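Scooping straight into a bag vs. a lidded bin — what do you all do?

Posted 5th January by ghada_b

Happy new year, everyone! I know litter talk isn't glamorous, but I've been going round and round on this and you folks have always been kind to me. We moved in April and the cat's box went from a big laundry room to a narrow strip of wall in the basement. In the old place I had one of those lidded bins with a liner, and I'd scoop into that and empty it when it got full. Down here there's hardly space for it, and if I'm being truthful the bin had started to smell even with the lid shut. So what do you do? Bag every time? Keep a bin? My husband thinks I'm overthinking it and he may well be right, but he isn't the one scooping.

Ghada

kulap.r wrote:

Bag every time, and straight out the door. I had the Rikden bin for years and I was so fond of it when it was new, but the refills got pricey and the hinge gave out, and I found I was letting things sit in there much longer than I should have. Out of sight, out of mind, you know how it goes. Now I keep a roll of 200 small bags on a nail by the back door and it lasts me ages. Two cats, one scoop in the morning and one at night.

surachet_r wrote:

I'll disagree with Kulap a little, with love. Walking a bag out twice a day is fine if you're on the ground floor. We're up 3 flights with no elevator and I am not doing that in January. A bin with a good tight seal is perfectly clean if you empty it often and wash it out once in a while with dish soap. I think most of the smell people complain about comes from the liner leaking at the bottom and nobody wiping underneath. Ghada, did you ever lift the liner out and look?

ghada_b wrote:

Surachet, I did not, and now I'm a bit afraid of what I'd have found. That bin went to the dump with the move so we'll never know!

duangjai_p wrote:

What litter are you using? It matters more than the bin, in my opinion. With a soft clumping one like Wanov the clumps break up when you tip the scoop, so you get crumbs all over the floor whichever way you do it. I switched to a firmer one and the whole job got quicker. I do still put an old bath mat in front of the box, because my boy digs like he's planting potatoes and there are always bits that come over the side.

kulap.r wrote:

Oh, the digging. Mine shoves everything up to one end and then looks at me like I'm the one who ought to fix it. I level it out after every scoop and by evening it's a hill again.

kanyarat_rr wrote:

Hello all, I mostly read but this one I have opinions about, so please forgive the length. I'm with the bag people, but I think the trick is the size and stiffness of the bag, and how close you put it. I used thin grocery bags for a long time and they flop shut the second you look away, and then you're standing there with a full scoop and nowhere to put it. A heavier sack, with the top folded over, stays open so much better. Set it on the floor right up against the front of the box, hold the rim wide with one hand, and get the scoop down inside the mouth before you tip it. Hardly anything has far to fall that way, and one sack does for several goes if you have somewhere outdoors to keep it. It's plain concrete down there, so whatever does get away sweeps right up.
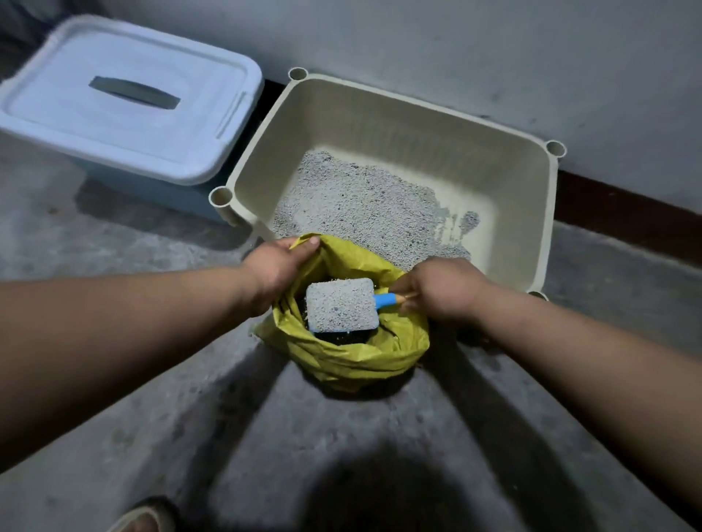 Scoop at the mouth of the yellow sack, left hand holding the rim open.

surachet_r wrote:

Okay, that's a sturdier bag than I was picturing. I take back half of what I said. Is the blue tub next to the box for clean litter?

kanyarat_rr wrote:

I'd keep clean litter in any tub with a lid that fits, yes, and I like it near the box so topping up isn't a chore. A bag of litter left open in a basement gets damp in no time — I learned that the expensive way.

duangjai_p wrote:

I still say several goes per sack is too many in the summer, but for winter, fine. Do you tie it between times or just fold it?

ghada_b wrote:

Kanyarat, thank you, this is so helpful. I have a pile of heavy sacks in the garage from the birdseed and never once thought of them. Going to try it tonight and I'll report back on the smell. Duangjai, I'm on the last of a bag of Wanov too, so you may have solved my crumbs as well. Which firm one did you switch to?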